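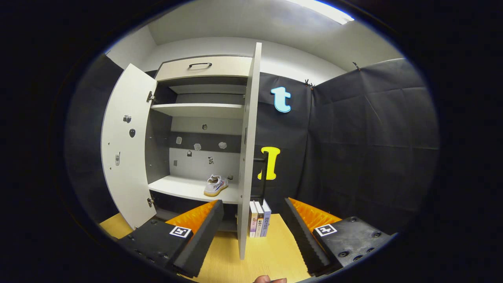 Columbus, Ohio – May 7, 2025

Josard Household Words, release 2

Welcome, and thanks for stopping by! Josard is a list of the everyday words people use for the places in their homes where things get put away: cupboard, closet, press, cubby, hutch, the drawer that everyone calls the junk drawer, and a good many family words that never made it into a dictionary. It started as a spreadsheet Vimala Nambiar and I passed back and forth while we were arguing over what counts as a pantry, and it grew from there.

What you get

One file, entries.csv, with 1,732 rows. Every row is one word as one person gave it to us, along with what they keep there, the state or country where they learned the word, and a free comment. Please do read the comments if you have the time – they're the best part. A shoe shelf by the back door turned up as "the mudder," "the kickoff," and (my favorite) "Grandpa's garage."

There is also a smaller file, pairs.csv, with 110 pairs of words that Satish Hegde judged close enough in meaning to swap in a sentence. He is stricter than I am, so "cabinet" and "cupboard" are in, and "closet" and "wardrobe" are not. We still talk about it.

How it was gathered

Aishwarya Kartha wrote the questions and mailed them out on paper cards last November, and about 100 people wrote back, many of them on both sides of the card and up the margins. Amber Bickerstaff typed everything in. We kept the spelling people used, so you will find "cubbard" and "chester drawers" just as written.

Known problems

The Midwest is heavily overrepresented, as most of our friends live there. Blank cells in the "learned" column mean the person skipped the question. Release 1 had the region codes for Maine and Maryland switched, so if you downloaded that one, please replace it.

Using it

Share it, teach with it, print it on a tea towel if you like. We only ask that you credit the Josard list and leave the comments unedited. Corrections and new words go to Sharada Varma, who keeps the master copy and answers her mail slowly but kindly. If you send a word, tell us who you learned it from, too.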